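Small plastic torch

A small plastic torch (in North American usage, small plastic flashlight) is a hand-held electric lamp with a moulded plastic body, sized to be carried in a pocket, kept in a drawer or hung near a door. The type is sold in large numbers as a household item and is commonly bought in mixed colours. Most current models use a light-emitting diode (LED) and a built-in rechargeable cell, although models taking replaceable batteries remain in production.

Terminology

The word "torch" is usual in British, Irish, Australian and Indian English. "Flashlight" is usual in the United States and Canada, and appears on much export packaging whatever the country of sale. In trade lists the small plastic type is entered under headings such as "mini torch", "hand lamp" or "emergency light". The last of these is also applied to larger mains-charged lanterns, which are a separate product.

Construction

Body

The body is normally formed from two moulded halves or from a single tube closed at the base. Acrylonitrile butadiene styrene (ABS) and polystyrene are the common materials. Colour is added to the plastic before moulding, so that scratches do not expose a different shade beneath. The wall is thinnest along the grip and thicker at the head, where the lens and reflector are seated.

Head

The head holds the light source, reflector and lens. It may be moulded with the body or made as a separate part in a second colour. A contrasting head, such as yellow on lavender or white on red, helps the user to find the lit end by sight and allows a manufacturer to produce several colour combinations from a small number of moulds. 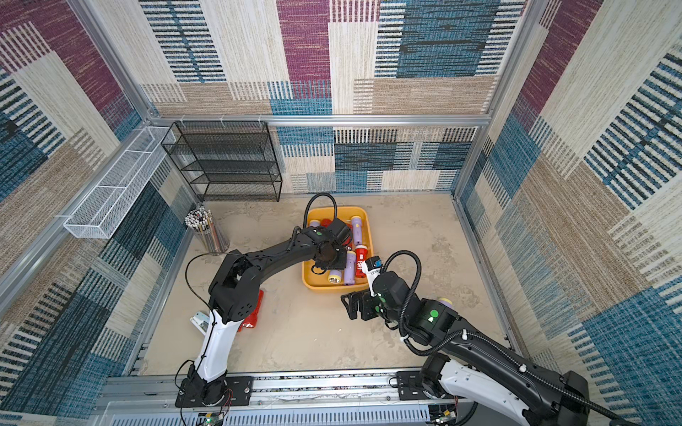

Torches in several colours in a yellow tray, with a further red torch on the floor outside it.

Reflector

The reflector is a shallow cup with a bright metallised finish. A smooth reflector gives a narrow beam with a strong centre. A faceted reflector breaks the beam into many small overlapping patches and gives a more even spread at short range. Reflectors in cheap torches are often plated plastic, and the finish dulls if wiped with solvent.

Switch

Two forms are general. The slide switch moves along a recessed slot in the side of the body and stays where it is put. The push switch is pressed once for on and once for off, and on some models a further press selects a lower output. Slide switches are simpler to repair – the moving part can usually be lifted out once the body is opened – but the slot admits dust. Recessing the switch lowers the chance of the torch being turned on by other objects in a bag or drawer.

Power supply

Rechargeable models contain a small lithium-ion or sealed lead-acid cell. The charging port is commonly placed near the base, away from the switch and the grip. Round ports are found on many low-cost torches and differ in diameter and polarity between makers, so a charger from one model should not be assumed to fit another. Later designs tend to use a USB socket. Torches with replaceable cells have a screw cap or sliding cover at the base.

Decoration

Plain bodies are often finished with a printed decal or a moulded panel. Flowers, moons and stars are frequent subjects, particularly on torches intended for children or bedside use. Decals are applied by pad printing or as transfers and are usually the first part of the torch to show wear. Ribbed panels serve both as ornament and as grip.

Sorting and storage

Where torches are kept in quantity, as in schools, hostels and campsites, they are usually held in open trays or shallow bins. A tray with a raised rim keeps round bodies from rolling off a shelf and allows the contents to be checked without unpacking. Lids are seldom used, as they slow access during a power cut.

Fidel Salinas, in the stores handbook of the Pranville hostel network, divides the methods of arrangement into 2 groups. In the first, torches are sorted by body colour, each colour being assigned to a floor or building. In the second, they are sorted by state of charge, with colour ignored. The handbook recommends the first for sites holding up to 71 torches and the second for larger stocks. Mixed trays are accepted for items waiting to be checked.

The usual check consists of the following steps:

The torch is switched on and the beam is viewed against a plain wall.

The lens and reflector are inspected for cracks and clouding.

The switch is moved through its full travel several times.

The port or battery compartment is inspected for dirt and corrosion.

The torch is returned to the tray, or set aside for charging or repair.

Body colour is no guide to age or model within a mixed stock. Red torches with the same crescent-and-flower decal can lie in one orange tray beside lavender ones with yellow heads, and turning a torch over may be necessary before the switch, port or lens can be seen.

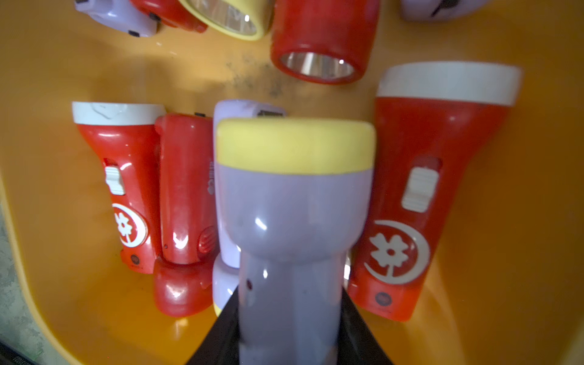
Maintenance

A rechargeable torch in storage should be charged at regular intervals, as a cell left flat for long periods may not recover. The Pranville handbook sets the main yearly check for October, before the longer evenings. Replaceable cells should be removed from any torch not in regular use. The body may be cleaned with a damp cloth and mild soap. Alcohol and acetone attack some plastics and will lift most printed decals.

Manufacture and brands

Virkari has listed small plastic torches in 13 body colours, sold to shops in cartons of 1,000. Tanoli supplies a similar type with a separate head, and Pinano sells spare heads and switch parts for it. The Tanoli range was revised in July 2026, when the round charging port was replaced by a USB socket on all but the smallest model.

Disposal

Torches with built-in cells should not be placed in household waste. In many countries they are accepted at collection points for small electrical goods – the cell is removed there and the plastic is recycled separately where facilities exist.

See also

Bicycle lamp
Head torch
Lantern
Rechargeable battery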